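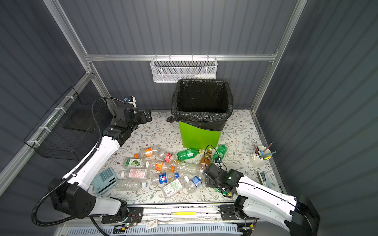
The Cudon two-arm sorting cell with drink bottles and a lined green bin.

Product review: Cudon bench sorting cell
Reviewed for the Lokwood depot, April 30, 2020

The Cudon cell was assessed as an aid to staff at the Lokwood container recovery depot, where plastic drink bottles are cleared by hand from benches into lined bins. The supplier, Mridha, quoted $3115 for the two arms, rail and enclosure, with a further $1050 for installation and staff training. The review panel considered the equipment and its likely effect on the people rostered to the bench.

The enclosure is compact. Both arms are carried on a single aluminum rail at the front, and mesh baskets fixed to the frame keep small articles off the work surface. Cable runs are less satisfactory - they loop in wide arcs along the arms and will need to be checked at the start of each shift. 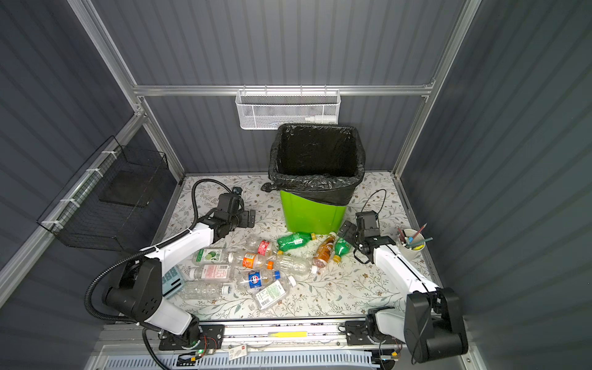 Will the cell reduce the number of sorting positions?
Management has advised that all 12 bench positions will be kept, with hours moved from clearing bottles to inspection, bin changes and customer service.

Staff were consulted before this review was finalized. Several welcomed the prospect of less bending and reaching, while others were concerned that minding a machine would be duller work than sorting alongside a colleague. The panel regards that concern as reasonable and recommends that no employee be assigned to the cell for more than half a shift.

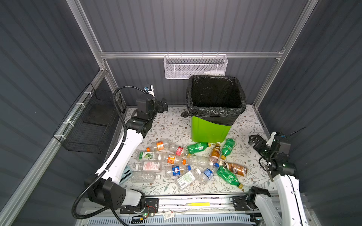
Rotation of this kind has a training cost. Mridha's course is pitched at technicians, and 19 employees would need a plainer version covering safe stops, liner changes and the reporting of faults. The manual is thorough on maintenance but gives little guidance to the person standing beside the cell.

The panel supports a trial at Lokwood only. Any extension to the Rarkden depot should be deferred until June, when staff at both depots will be asked for their views again. Rating: three and a half out of five.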